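Looking after wooden puzzles and peg boards

Wooden puzzles last for years if they are kept dry and kept together. Most of the ones that get thrown out are only missing a piece or are a bit grubby, and both problems can be dealt with at the kitchen table. The tips below are for number boards, alphabet boards and the simple picture trays that small children use.

Cleaning

Never put a wooden puzzle in the sink. The wood swells, the printed layer lifts at the corners, and the pieces will no longer drop into their places. Use a cloth wrung out hard in warm water with one drop of washing-up liquid. Wipe the pieces one at a time, face first, then the edges, then the back. Dry each one straight away with a tea towel.

Crumbs and fluff collect in the corners of the tray. A dry toothbrush gets them out. For anything sticky, hold a damp cotton bud on the spot for a minute and lift it off with a fingernail. Avoid scouring pads, and avoid spray polish, as it makes the pieces slippery and leaves a smell.

Crayon comes off most varnished wood with a little bicarbonate of soda on a damp finger. Rub lightly. Biro usually doesn't come off at all and is best left alone.

Stand the tray on its edge overnight before you put the pieces back in. Do not dry it on a radiator. I did this with a Jivis alphabet board one January and it bowed so badly that it rocked on the table ever after.

Where to work

Clear the whole table first. A plain, pale top is easiest, as a dropped piece shows up at once. Lay the board flat, away from the edge, with enough space beside it to set pieces out. If the board slides about, put a square of rubber drawer liner underneath.
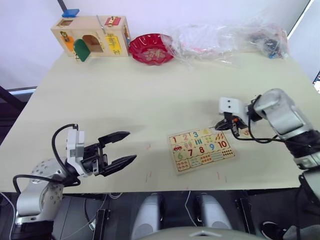

How do you keep the numbers and the counting pictures matched up on a board like this?

Sort the numerals first and set them in order, then count the things on each picture piece and find the numeral that goes with it. Once everything is in place, take a photograph of the full board and keep a print of it with the puzzle. It saves a lot of puzzling later on, and you can see straight away which piece has gone.

Tight and loose pieces

A piece that sticks has usually taken up some damp. Leave it in a dry room for a few days before you do anything else. If it still sticks, rub the edge with a candle stub. Only use sandpaper as a last resort - fine grade, two or three strokes, then try the fit again. Sand the edge of the piece and leave the tray as it is.

A loose piece does no harm while the puzzle is lying flat. If it falls out in storage, put an elastic band round the board or slide the whole thing into a cloth bag.

Marking and storing

When there are several puzzles in the house, give each one its own mark. A small pencil letter on the back of every piece and on the back of the tray will do. Stray pieces from under the sofa can then go home without any guessing.

Flat storage is best. A wire letter rack takes up to five thin boards, and Kassab do a slotted shelf insert, 59 cm wide, that fits inside an ordinary cupboard. Shallow drawers are good too. Do not stack boards higher than a child can lift from, or the lot will come down together. Keep them out of sheds and garages, and away from outside walls that feel cold.

Replacing a lost piece

Look in the vacuum cleaner bag before you give up. After that, a new piece can be cut from thin craft plywood. Lay paper over the empty place, rub with the side of a pencil to get the outline, cut it out and draw round it on the wood. Saw just outside the line and sand down to it. Paint the face with acrylics, let it dry and give it two coats of clear water-based varnish marked as safe for toys.

Related tips

Mending a split jigsaw box
Getting wax crayon off a painted wall
Labels that stay on toy tubs
Wosach drawer dividers: cutting them to size
Drying wooden spoons and boards

Plorkuvton Household Notes | Contact us | Copyright Plorkuvton | Page updated 26/12/2024 | Back to top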